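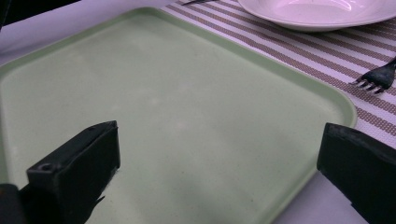

## 3. Starting seeds on the Wavus heat mat

Okay, mat's unrolled, the controller has its little green light on, so now we get to plant something! I do my tomatoes in December (way too early, I know, my neighbor Ingeborg Gruber tells me every year) and the steps are the same for peppers.

1. Plug the probe into the port marked S. It only goes in one way, so don't force it.
2. Wet your seed mix in a bucket first. I want it like a wrung-out sponge - if it drips, add more mix.
3. Fill the cells, tap them down once, and top up.
4. Push the probe an inch deep into a middle cell.
5. Hold SET until the number blinks, then pick your temperature. I leave tomatoes at 78.
6. Put the dome on and walk away for 45 minutes before you trust the reading.

**Note:** Seeds can take up to 14 days. Mine from Plonmont are slow and I've stopped fussing over them.

**Caution:** Never fold the mat while it's plugged in, and keep the controller off the floor where water collects. Mine hangs from a cup hook.

If the display says E2, the probe has come loose. Unplug it, wipe it dry, push it back in and hold SET again.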